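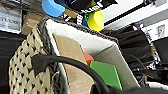 Verena Tanner
Lined baskets are a trap imo. Everything sinks. I'd ditch them and have wire shelves only.

ketus40
Disagree, the liner comes out and goes in the wash. Try that with a wire shelf. My gripe is cables going in with the toys, wind them up and keep them seperate.

Verena Tanner
Fine but small bits still end up at the bottom. Mine's a Verkorside one, had it 7 years, still hate it.

asbridge_mum
OP here. Sorry, on phone. So plan so far: soft toys and books up top on the wire cart, dotty fabric basket lower down for odds and ends.
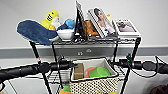 Top shelf, blue plush on the left, books further along

Bowl probably needs a home elsewhere. Got roughly 9 more soft toys upstairs and no idea where they go.
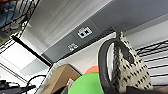 Could do another wire rack I suppose, but up high the kids can't reach and then it's me fetching stuff all day. Anyone tried hanging baskets off the side?

dijkstra_j
Yes, S hooks. Dont overload, mine tipped the cart. Heavy books low down, soft stuff up top.

ketus40
Or cull. 9 won't be missed.

asbridge_mum
They will, believe me. Will try the hooks, ta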